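Kitchen robots still slow on the small jobs, Bornirby trial finds

Robot arms can now manage a good share of simple kitchen chores in simulation, but they remain unreliable wherever objects stand close together, according to results released in November by the Bornirby test group.

The group ran 2673 attempts with its Sinus control software, all of them in a simulated kitchen. Tasks included moving a bottle, shifting a chopping board and placing an item on a scale. The arm completed 82 per cent of the single-step tasks. Results for jobs of two or more steps were markedly worse and will be published separately.
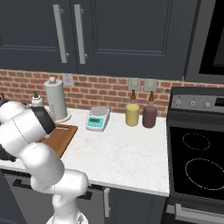 Melquiades Cuautle, who led the trial, said most failures came from clearance - the space an arm needs to reach an object without touching its neighbours. A counter holding a paper towel roll, a digital scale and two condiment bottles side by side leaves few safe approaches, he said, and the software often stopped when it could not find one.

Speed was the other weak point. A task that takes a person a few seconds could occupy the arm for around 2 minutes, much of it spent planning.

Jaramillo, which supplies shop fittings, will fund a further 2000 attempts covering shelf stacking. Tests on a physical arm are planned at Beludstead once that work is complete.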